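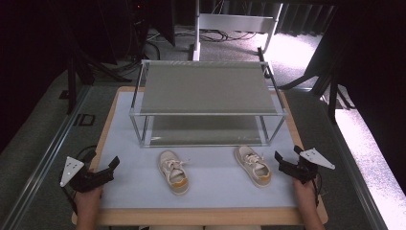
Collecting Two-Handed Demonstrations for a Shoe Tidying Task

Project report, Group 4
Nnamdi Oyelaran, Rehema Lyimo, Elif Naz Kozan
Supervisor: Precious Joubert

1. Background

Our group was asked to gather a set of human demonstrations that could be used to train a robot policy for small household jobs. The learning part belongs to another group, led by Senga Sutherland, and is covered in their report. We were responsible for choosing the tasks, setting up the workspace, recording the demonstrations and checking them before they were passed on.

The goal set at the start of the semester was 3000 usable demonstrations over three tasks. We handed over 3077. Of those, 993 are of the shoe task, and most of this report is about that one. The other two tasks (folding a hand towel and stacking bowls) were recorded with the same equipment and are only mentioned where something differed.

In the shoe task a pair of sneakers starts on the mat in front of a small rack. The person picks up both shoes, one in each gripper, and sets them on the rack side by side with the toes pointing to the back. The task is over when both shoes are standing and both grippers have let go.

We chose it for three reasons that came up in our first meeting. Shoes are soft in some places and stiff in others. There is a left one and a right one, so the final position matters. And the two hands have to work near each other without bumping, which was something Senga's group wanted more of.

2. Equipment

Hand-held grippers. There are two, one for each hand. Each has black jaws, a cable and a white triangular plate with dark dots fixed on top. The tracking system uses the plates to work out where each gripper is and how it is turned. The jaw opening is recorded separately, over the cable. No robot arm is used during recording. The person's hands do the moving, and the recorded gripper paths are later replayed or learned from.

Head camera. The person wears one camera, which looks down at the board. Its view is the main input for the policy.

Work surface. We use a light-colored wooden board with a blue-gray mat on it. The person sits with the near edge of the board over their lap. The mat was Elif's idea. On bare wood the shoes slid when a gripper touched them, and the first test recordings were full of people chasing a shoe across the board.

Rack. The rack is a small frame of thin aluminum rods with gray fabric on the top level and a lower gray shelf. It was sold under the name Wiratmont as a desk organizer. The sides are open, so the lower shelf can be reached, but in the end we used only the top level for the shoe task. See section 5.

Shoes. We used one pair of children's sneakers, cream canvas with white laces and a mustard-yellow band at the heel. Adult shoes were tried first and were too big for the jaws to close on except at the tongue. The yellow heels also made it easier to tell from the video which way a shoe was facing.

Recording software. We used the lab's own program, called Galbraith. It saves the head video, the two gripper paths and the jaw values with a shared clock.

3. Setting up a session

A session is one person recording for up to 50 minutes. Before each one we did the following.

Put the board down and line up its corners with the tape on the carpet.
Put the rack at the back of the mat, centered.
Switch on tracking and hold both grippers still over the mat until both show as found.
Open and close each gripper fully three times so the program can set the range.
Place the shoes and start.

The third step took the longest. The tracking system loses a plate when it is tilted too far or when an arm gets in the way, and people hold the grippers differently. Rehema has small hands and tends to turn her wrists outward, and the tracking worked well for her from the first day. Nnamdi holds them with the wrists turned in, and his left plate kept dropping out until he moved his chair back. We wrote "plates out, elbows low" on a card and kept it next to the keyboard.

4. Recording

Each demonstration begins with the grippers held open near the front of the mat. The person pauses, does the task and pauses again. Most took between 8 and 14 seconds.

We changed the start position of the shoes every time. If the shoes always start in the same place, the policy can learn the motion without looking. After a demonstration the person put the shoes back by hand, using a list of start positions printed by a short script. The list had four kinds of start:

Both shoes next to each other with the toes toward the rack. One can be a little ahead of the other.
Both shoes next to each other, turned to one side.
One shoe facing the rack and one facing the person.
One shoe lying on its side.

The first kind is the easiest and we recorded it most. The side-lying start was the hardest, and everyone found their own way of doing it. Rehema pushed the sole with one jaw until the shoe tipped upright. Nnamdi picked it up as it lay and turned it in the air. We asked Senga if we should all do the same thing, and the answer was yes, choose one. We chose picking up and turning. Recordings of the other method were taken out of the set.

For the grip itself we agreed on the back of the shoe, with one jaw inside the heel and one outside. It is a firm hold and leaves the toe free to go onto the rack first. Before we agreed on this, some recordings had the shoe held by the laces. It swung, and it landed in a different spot each time.

5. Problems

The lower shelf. Our first plan was one shoe on the top level and one on the lower shelf. We recorded two sessions of it. The gripper reaching for the lower shelf went in under the top panel, the tracking lost its plate at nearly every placement, and the path had a gap exactly where it mattered. We dropped the plan and deleted both sessions. In the towel and bowl tasks the rack was not used at all, so this did not come up there.

Cables. The gripper cables are stiff. When the cable on the right ran over the front edge of the board, it sometimes pulled the person's hand to the side, and once it dragged a shoe off the mat. Letting the cable hang in a loose loop from the hand fixed most of this. We looked into wireless versions, but they were outside the budget.

Laces. The laces are tied, and they came undone after many grasps. A shoe with loose laces looks different to the camera, and the laces can get caught in the jaws. From the second week we checked the bows after every 20 demonstrations. Elif later put a stitch through each knot.

Tired arms. The grippers are not heavy, but holding them out in front for most of an hour is tiring. In the later part of long sessions the placements got less careful, with shoes put down at an angle or too close to the edge of the rack. We shortened the sessions from 50 minutes to 30, with a break in the middle.

Light. One side of the recording area is bright and the other side is dim with dark curtains behind. In the early morning sessions the bright side washed out part of the picture. We moved all recording to after 10 a.m. and fixed the exposure of the camera by hand. We did this in October, and the recordings from before then are marked in the list so that Senga's group can leave them out if they want to.

6. Checking

Every demonstration was watched by someone who had not recorded it. At double speed this went quickly, although it was not the favorite part of the project. The checker marked it keep, drop or ask. It was dropped if

a shoe fell or had to be picked up twice,
a gripper path had a gap longer than a fifth of a second,
the shoes were on the wrong sides,
the person started moving before the opening pause was over.

We argued over the first rule. Precious pointed out that a policy which has never seen a recovery will not know what to do when it fumbles. We ended up keeping a separate folder of demonstrations with a second pickup, labeled as such. They are not part of the 3077.

Our first target had been 600 for each task, as a batch for Senga's group to train on while we continued. The shoe batch was the last of the three to be ready because of the shelf plan, and it held them up by nine days.

7. First results from the training group

These belong to the other report and are given here only because they changed what we recorded. The policy trained on the first shoe batch could pick up the left shoe much more reliably than the right one. When we went back to the recordings, it was clear that all three of us are right-handed and had nearly always placed the left shoe first, holding the right one still in the air until it was done. From then on the script also printed which shoe to place first. The later part of the set is close to even.

The policy also did poorly when the rack was not exactly in the center. We had put it in the same place every time. For the last sessions we moved it by up to a hand's width to either side and turned it slightly.

8. What we would change

We would record ten demonstrations of each task and have them trained on, even badly, before recording hundreds. Both of the problems in section 7 could have been found that way.

We would use more than one pair of shoes. A second pair was ordered from Jultex but came after the last session, and it is in the cabinet with the grippers for the next group. A darker pair would be useful too.

The start position list should be shown on a screen that the person can see without turning their head. Ours was on paper to the side, and in a number of recordings the head camera is still swinging back to the board when the opening pause begins.

9. Who did what

Nnamdi: setup, tracking, recording.
Rehema: recording, rules for checking, report sections 3 to 6.
Elif: start position script, work surface and rack, recording, remaining sections.

The full list of recordings, with task, person, start kind and check result, is in the project folder under Giswood.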